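Proyecto de asignatura: la sutura con aguja curva en tejido blando
Autoras: Kylie Lockyer y Aroha Baxter
Grupo 4, Laboratorio Skalska

1. Objetivo

El trabajo compara dos formas de ordenar el hilo antes de pasar la aguja: recogido junto al punto de entrada o extendido hacia un lado. Nos interesaba saber cuál de las dos deja menos enredos al anudar.

2. Material y método

Usamos hilo oscuro y agujas curvas. Cada una hizo 100 puntos, 200 en total, repartidos a lo largo de abril en el aula de Kukstead. Anotamos los enredos y los puntos repetidos en una hoja común. No medimos la tensión del nudo.

3. Manejo del hilo

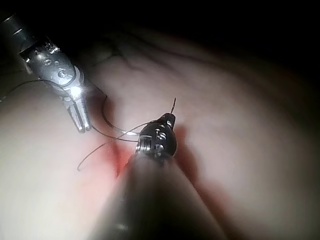 El hilo suelto es lo que más cuesta controlar cuando se trabaja en un espacio pequeño. Si queda demasiado largo, se cruza con la aguja en la pasada siguiente. Un bucle como el que cuelga bajo la pinza de mandíbulas abiertas y llega hasta el portaagujas debe vigilarse antes de girar la punta. En nuestras hojas, la mayoría de los enredos se anotó con el hilo recogido.

4. Pendiente

Falta repetir la serie con hilo más corto y revisar las anotaciones de la primera semana, que están incompletas.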